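11/04/2022 – caderno da oficina, bancada de tingimento

Continuação do ensaio de corantes no lote Bristell. Ficaram prontas as meadas da casca de cebola e comecei as de ruiva. Peso total de lã crua recebida: 1167 g. Depois da lavagem e secagem: 1046 g. A diferença é lanolina e sujidade, dentro do que costuma dar com este fornecedor. O lote Tunstall perdia menos, mas vinha mais áspero e já não o encomendamos.

Mordente: alúmen e cremor tártaro nas proporções da folha colada na porta do armário. Deixei as meadas no banho de um dia para o outro, tapadas, sem lume. De manhã espremi sem torcer e passei logo para o corante, ainda húmidas. Da outra vez deixei secar pelo meio e apanhei manchas em duas delas, que acabaram em amostras de cartão.

Casca de cebola – banho forte, cor de tijolo na panela, amarelo torrado na lã. A meada que levou ferro no fim foi para verde azeitona sujo, mais escuro do que eu queria. Para a próxima, metade do ferro e tirar mais cedo. A fibra da meada com ferro está claramente mais seca ao toque. Não usar essa para tricotar junto à pele.

Ruiva – raiz moída, saco Urka aberto em Julho do ano passado. Demolhei em água fria e deitei fora a primeira água, que só dá castanho. O banho foi subindo devagar e ficou sempre abaixo de fervura. O termómetro da panela grande marca 2 graus a mais do que o de vidro. Anotei os valores do de vidro. Quem usar o outro que desconte.

A água da torneira esta semana deixa muito calcário nas panelas. Para a ruiva até ajuda no vermelho, mas na cebola não vi diferença nenhuma entre água da torneira e água da chuva. Guardei dois cartões lado a lado na gaveta de cima para quem quiser confirmar à luz do dia. Com a lâmpada da bancada parecem iguais, na janela também, mas os meus olhos já estavam cansados.

Teste de luz: cartões na janela sul, metade tapada com papel preto, para ver ao fim de 7 semanas. Não mexer. O cartão que lá estava antes, de flor de carqueja, desbotou bastante na metade descoberta e ainda assim ficou um creme bonito. Passei-o para o dossier.

Teste de lavagem: sabão neutro, água morna, um retalho branco cosido a cada amostra. A cebola não manchou o retalho. A ruiva largou um rosa fraco na primeira lavagem e nada na segunda. Repetir com a meada enxaguada mais tempo, pode ter sido só pó de raiz preso nas fibras.

Faltas no armário:
cremor tártaro (resta um fundo de frasco)
luvas compridas, tamanho médio
fio de algodão para atar meadas – o que temos encolhe e aperta, deixa riscas brancas
etiquetas que aguentem o banho

Sobre as etiquetas: as de plástico Altance aguentaram bem a cebola, mas a caneta saiu. Voltei aos nós no fio, um nó para alúmen simples, dois para alúmen com ferro. É feio mas lê-se sempre. Código passado a limpo na primeira página deste caderno.

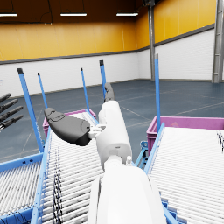 Fig. 1 – Simulação: braço branco, dedos cinzento-escuros, tapete à esquerda.

O resto da ruiva ficou na panela para um segundo banho amanhã, com as meadas mais finas. Espero um salmão. Se sair muito pálido, sobretingir com o que sobrou da cebola, que está no balde azul com tampa. Esse banho não dura muito mais, já começa a cheirar.

Contas da água por fazer. Gasto demasiado a enxaguar, e a última água sai limpa muito antes de eu parar. Experimentar com a água do enxaguamento anterior e ver se o retalho acusa.

Panela pequena: pega solta outra vez. Apertei com a chave de boca mas o furo está gasto, precisa de anilha maior. Entretanto, não a levantar cheia.

Pendente para a próxima entrada: pesar as meadas secas uma a uma, escrever os pesos nos cartões e fotografar a série da cebola junto à janela antes do meio-dia.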